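Galerie : vaisselle et rangements de l'atelier-cuisine

Mise en ligne le 8 mars 2020 — Tahmineh Bagheri

La vaisselle de l'atelier-cuisine de Dramholm a été triée en janvier. Les blancs et les gris sont partis à l'étage, sur les étagères Kekau. Les pièces de couleur sont restées en bas, parce que ce sont celles qui servent tous les jours. La galerie suit l'ordre des placards, en commençant par celui de la fenêtre, et les légendes sont courtes : couleur, surface, remarques utiles pour l'entretien.

Le jaune, de très près. Jaune moutarde à doré, tirant sur le brun orangé dans un angle. La surface est courbe et brillante, avec un long reflet blanc où se voient de fines lignes, comme des rayures.
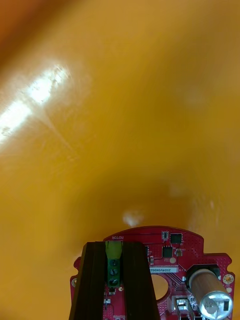

Peut-on nettoyer une surface brillante avec le côté vert de l'éponge ?
Il vaut mieux s'en passer. Le côté doux, de l'eau tiède et un peu de liquide vaisselle suffisent pour l'usage courant. Pour un dépôt de calcaire, on laisse agir du vinaigre dilué 10 minutes, puis on rince et on essuie au torchon.

Les couleurs vives sont rangées ensemble, sur 2 niveaux. On n'empile pas plus de 4 pièces, et on glisse une feuille de papier absorbant entre celles qui brillent. Les torchons rêches vont dans le bac du bas, ils servent au plan de travail et au sol.

Le placard Iltance a été vidé et lavé, portes comprises. Les charnières de gauche restent à régler. En attendant, on ouvre d'abord la porte de droite — l'autre accroche.

Les plats prêtés par la famille Nazari ne figurent pas dans la galerie. Ils sont emballés à part, avec leur liste, et doivent repartir avant l'été. Merci de ne pas les remettre avec le reste après un repas.

Pour signaler une pièce ébréchée ou mal rangée, un mot dans le cahier de l'entrée suffit. Indiquer le placard et la couleur.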